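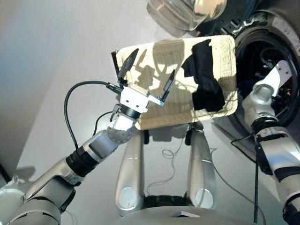 Sotiris Vasilakis

Bolwood Two-Arm Collection Station

The Bolwood is a complete station for recording household manipulation episodes on a two-armed robot. It is supplied by Grerau with arms, torso mount, head camera, operator controls and the Lebrun recording software, and it is used mainly for tasks in which both arms have work to do at the same time. Laundry is the reference task: cloth has to be brought to a front-loading machine on a tray and put through the door opening.

Recording

An operator drives both arms through the leader controls. Lebrun stores the head camera stream, the joint positions of each arm, the gripper commands and the operator's inputs against one clock. An episode begins and ends with a foot pedal, so the operator's hands stay on the controls. Each episode is written as a single folder and can be opened without the station attached.

The head camera looks down over the workspace and moves with the head. Images are stored as captured, with no leveling or cropping. Shadows from the arms fall across the work in most overhead lighting, and we recommend leaving them in the data – policies trained on evenly lit episodes have done poorly in our own laundry room.

Cloth tasks

Dark, unpatterned cloth is difficult for most depth sensors. The Bolwood does not depend on depth for recording, and a black garment on a light tray gives enough contrast for labeling. Use a tray with a raised rim if the cloth is to be carried.

For each task, vary the garment, its position on the tray and the angle of the robot to the machine. Leave the door position as found between episodes unless opening the door is part of the task. Failed attempts are kept and marked with the outcome key. They can be filtered out later in Womine, our review tool, which also handles trimming and text labels.

A set of 2000 episodes is a reasonable target for one task in one room. Users starting from the supplied base policy have needed fewer, some 52 per garment type, before the first useful trials.

What is supplied

Two arms with two-finger grippers
Torso mount and base
Head camera with adjustable bracket
Leader controls and foot pedal
Lebrun license, two seats
Womine license, one seat
Spare finger set

Trays, garments and appliances are not included.

Installation and care

The station needs a level floor and clear space on both sides for the arms at full reach. Route the gripper cables with a loop long enough for complete wrist rotation, and check the connectors before each session. Replace the fingers when the tips show wear, and record the change in the session notes – fingertip shape affects how cloth is picked up, and mixed sets are hard to separate afterward.

Recalibrate the head camera after moving the base. The procedure is in section 2 of the manual.

Lead time and prices on request. Orders placed before September ship with the current gripper.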